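Guidance for operators, Gindik teaching cells
Issued 12/06/2023. Maintained by Celeste Ojeda, Nedham site.

# Household cloth tasks: practical tips for teaching by hand and by remote control

These tips are intended for staff who record towel, duster and tea towel tasks at the household benches. They supplement the cell safety sheet, which must be read first. Comments should be sent to the Nedham office before the July revision.

## Before the session

- Wash new microfibre cloths once before use. Fresh cloths carry sizing and loose lint, and both alter the way the fabric slides between the jaws.
- Do not use fabric softener. It leaves a film on the cloth which is later transferred to the finger pads.
- Keep cloths of one kind in one bin. A mixed bin leads to mixed recordings, and these are tedious to separate afterwards.
- Wipe the pads with a barely damp cloth and allow them to dry fully.
- Check the wrist camera for lint. A soft brush is sufficient; paper towels scratch.

## Choosing between hand guiding and remote control

Hand guiding, in which the operator holds the arm and moves it through the task, is well suited to short, slow movements such as laying a cloth over a rail. The operator feels the weight of the arm and tends to move smoothly. The drawback is that hands and sleeves enter the camera view, so plain dark sleeves are required.

Remote control with the Boonyarit handset is preferred for folding, shaking out and any task with two or more grasps. New operators should practise on a dry sponge until they can pick it up and set it down ten times without looking at the handset. Cloths should be attempted only after that.

## Taking hold of the cloth

1. Approach with the jaws open a little wider than seems necessary.
2. Aim for a hem or a bound edge where one can be reached. Bound edges are firmer than the middle of the cloth and are less likely to bunch.
3. Close slowly, then pause for a slow count of 2 before lifting.
4. Lift straight up until the cloth clears the bench. Sideways movement at this stage drags the lower layers.
5. If two layers have been taken when one was wanted, set the cloth down and begin a fresh attempt. Do not shake the arm to free the second layer – the correction will be learnt along with the task.

A hanging tab is a useful landmark for the operator, but it should not be gripped unless the task sheet calls for it. Tabs twist under load and the cloth then swings.

## Holding and turning

Once the cloth is raised, let it settle before turning the wrist. Thick microfibre tends to fold back over itself at the top, and a quick turn will tighten that fold.

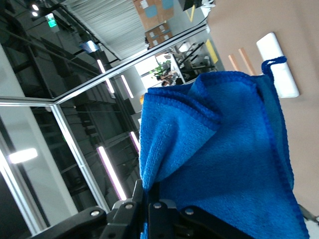

Turns should be made in one steady movement, with the elbow kept clear of walls and partitions. Operators who find themselves making many small corrections should stop, return the cloth to the bench and rest their hands. Tired operators produce hesitant recordings, and a short break costs less than an afternoon of discarded work.

## Keeping and discarding attempts

Dropped cloths need not be discarded if the operator recovers cleanly from the bench. Attempts in which a colleague has reached in to help must always be deleted. The Zemach log should show the cloth type, the method used and the operator's initials; free comments are welcome – brief ones are read more often.

The current set stands at 1722 attempts, of which 98 are marked for review. Reviewers are asked to clear these before adding new cloth types.

## Care of the cloths after use

Shake out, wash at a low temperature and dry flat or over a rail. Withdraw any cloth with a torn binding or a pulled loop, and place it in the rag box by the sink for cleaning the benches.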